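Osen Floor Unit: Set-up and Daily Use
Section 4. Working alongside the unit

23rd June
By Olga Moya, Narwood site support

Print this page | E-mail this page

4.1 Before you start

This section is for staff at the Fondirton office who share a room with the unit. It covers cables, floor checks, stopping the unit and the changes to the daily rota. Software set-up is in Section 2 and isn't repeated.

The unit has taken over the floor round that used to be done by hand at the end of each shift. You no longer need to pick up leads and small items yourself before you leave. You do need to book the unit in, walk the floor before it starts, and sort whatever it brings back. Most people in the May trial found that the work moved to a different part of the day and the total stayed much the same for the first fortnight.

4.2 Preparing the floor

1. Check the rota on the Tavares screen and confirm that your bay is listed.
2. Walk the bay once from the door to the far wall.
3. Unplug any lead that is to be collected. The unit must never pull on a live lead.
4. Leave leads that are to stay in place plugged in and mark them with a tag at both ends.
5. Move drinks, glass and anything sharp to a desk or shelf.
6. Tell the people sitting nearby that a round is about to start.

Caution: Do not put your hand between the grippers while the status light is green, even if the arms are still. Press the stop button first.

Note: You can stay in your chair during a round. Keep your feet where they are once an arm is down at floor level, and don't roll the chair until the arm has lifted.

4.3 Long and tangled leads

Long leads are the slowest job. The unit takes hold near one end and gathers from there, so a lead with a knot in the middle can take several attempts.

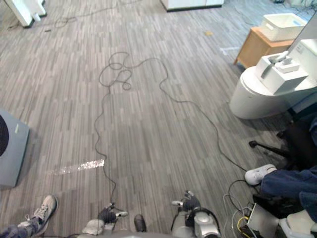

If the same lead is dropped twice, the unit pauses and sends a message to whoever booked the round. At that point:

1. Press the stop button and wait for the status light to turn red.
2. Open the knot by hand. There's no need to coil the lead.
3. Lay it down again with at least one end clear of furniture.
4. Step back behind the desk line.
5. Press Resume on the Tavares screen.

Don't cut a round short by collecting the rest yourself while the unit is running. It will go on looking for items it has already listed, and the round will time out after 36 minutes -- this was the most common fault report in the trial.

4.4 After the round

1. Empty the collection tray on to the sorting bench.
2. Put leads back by type. Anything without a label goes in the bench drawer.
3. Enter the end time on the rota.
4. Send the unit back to its charging point.

Caution: Keep the route to the charging point clear. The unit will stop for a bag or a box and won't go round it.

4.5 What changes on the rota

The late floor duty has been removed. In its place there is a supervising duty, held by one person per bay, which starts when the round is booked and ends when the tray is empty. Allow 9 minutes for the floor walk and count it as working time.

Supervising duty is open to anyone who has completed the stop-button training. Staff who held the late duty have first choice of slots until the rota is next redrawn. If you would prefer not to supervise, tell your team lead before the list is printed -- you don't have to give a reason.

Faults and near misses go in the Narwood log on the same day, including those where the unit recovered without help.

Contact: Narwood site support, Fondirton office
© Osen. All rights reserved.
Back to top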